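Community Help > School & Student Projects > Robotics Clubs

Gripper keeps missing the hanger hook, demo night in February
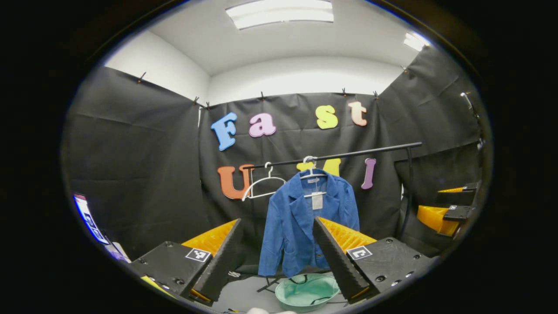

We're a student robotics club and our project this year is teaching an arm to take a jacket off a rail and put it back. The teaching part is done by hand. One of us holds the gripper, does the job properly, and the recordings go into the training pile. We have 300 of them so far, nearly all of the same denim blazer, which has now been hung up more often than anything in my own closet.

The trained model (we named it Bodeo, after a vote I lost) goes toward the jacket with great confidence and closes on the air beside the hook. Out of 53 tries it has managed a clean pick 6 times. Our teacher calls this "a promising start," in the voice she also used for my bridge.

Things we've tried: training longer, slowing the arm down, and swearing, which is against club rules. Is it the model, the recordings or the fingers? We have no budget for new fingers.

Posted by orka_club_sec, January 26, 2025

Emiliano Salinas
Look at your recordings before you touch the model. I've helped out with a school team for a few years and it's been the recordings nearly every time, including the year I spent a whole weekend proving it was the model.

Get everyone who did the hanging to sit down and watch each other's. I'd bet you have three or four different techniques in there. Some people go for the hook from above, some pinch the shoulder of the hanger, and there's always one who comes in sideways. A model trained on all of that will often settle somewhere in the middle, and the middle is the air beside the hook. Pick one grasp, write it on the whiteboard, and re-record to that.

Also:
- Start from a different spot each time, but finish the approach the same way.
- Pause for a beat before closing the fingers. Kids rush this.
- Move the jacket along the rail between takes. If it always hangs in one place, the arm learns the place and ignores the jacket.
- Include some takes with a second hanger close by, as that's where ours used to get muddled.

Check the timing as well. If the video and the finger position are out of step by even a little, it will close early or late every time and look just like what you're describing. Clap the fingers together once at the start of a recording and see if the two line up.

I wouldn't throw out all 300. Sort them by technique, keep the biggest group, and train on that alone to see which way the number moves. It costs you one evening.

montes_dad
My daughter's team had this and it was the fingers. Put some grippy tape on them. Works great on the kitchen drawers too.

dorketti
Tape won't help if it's closing on nothing, but fine.

Agree with Emiliano on picking one grasp. I'd add that you should look at which way it misses. Always left by the same amount means your calibration is off, and no quantity of jackets will fix that. Left, right, high and low all mixed together means messy recordings. Get someone to stand there with a ruler and write it down for 3 sessions. We gave that job to the grade nine who kept asking for more responsibility.

Get a second garment in before February too. Somebody's uncle will hand you his parka on demo night and ask if it can do that one.

orka_club_sec
Watched them back last night. We have five techniques. The sideways one is me.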